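Choosing Surfaces and Wall Coverings for a Rented Workroom
Speaker notes, 12 September 2025
Hanthorpe Small Premises Evening

Slide 1. Opening
Welcome people and mention that the handout is by the door. The talk covers worktops, walls and the order to do things in. Questions at the end, except on leases, which I can't advise on.

Slide 2. Pattern on walls, pattern on worktops
Leave both up while people settle.

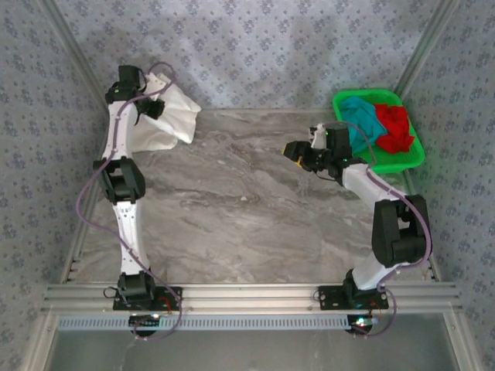
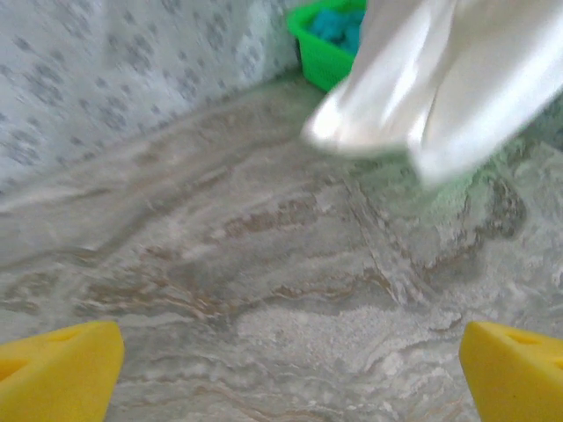 Gray marble pattern on the work surface in both.

Slide 3. Start with the lease
Ask who has read the decoration clause in theirs. Expect few hands. Most leases let you paint. Many say nothing on wallpaper, and then you should write and ask before buying any. Get the answer in writing and keep it with the inventory.
The Costau unit is the case to use. The tenants papered one long wall in July without asking, and the landlord wanted it back to bare plaster when they left. Stripping and making good cost them $400. The paper had cost $248.

Slide 4. Worktops: what happens on them
Go through the usual jobs. Cutting, gluing, folding fabric, packing orders, eating lunch. Each one is hard on a surface in a different way. Glue and hot tools do more damage than knives if you already use a cutting mat.
Ask people to write down the worst thing that will happen on their table in a normal week. Buy for that.

Slide 5. Plain or patterned
A veined or speckled top hides crumbs and small scratches. It also hides pins, clear beads and white thread. People who sew or do fine assembly often end up putting a plain mat over the top.
A plain dark top shows dust by noon. A plain white top shows everything and glares under a strong lamp.
Mid gray with a light pattern suits mixed work. If someone asks about photographing products, say a matte finish and leave it there. It could take the whole evening.

Slide 6. Samples
Pass around the Cormier sample boards now. Ask for all 8 back.
Look at a sample flat, at table height, under the light you will work in. A sample held up at a window tells you very little. Put the wall sample upright behind it. Small prints read as one color from across a room, so stand back and look again.
Order the largest sample they sell. Large veining can't be judged from a square the size of a coaster.

Slide 7. Walls
Small repeating prints are forgiving. Less paper is wasted in matching, and a patch can be let in later without much trouble. Large prints need more rolls and a steadier hand.
Wipeable paper behind any bench where liquid is used. Ordinary paper is fine elsewhere.
Keep one full roll back from the same batch. Write the batch number inside a cupboard door.

Slide 8. Order of work
Electrics, plaster, paint, paper, then the worktop. At the Skuvel workshop the top went in first and had paste on it for a week. It came off with warm water, but the front edge had swollen and had to be replaced.
Allow 100 minutes for a short wall if you have not papered before. More if there are sockets.

Slide 9. Cleaning
Warm water and dish soap for most tops. Test anything stronger on the underside first. No scouring pads on gloss. Dry the seams with a cloth at the end of the day.

Slide 10. Questions
Likely ones: peel-and-stick paper (fine on smooth paint, poor on fresh plaster), covering an old top with film (corners lift first), and who pays if the wall was already damaged (back to the lease, and take photos on the day you get the keys).
Collect the sample boards. Chairs go back against the far wall.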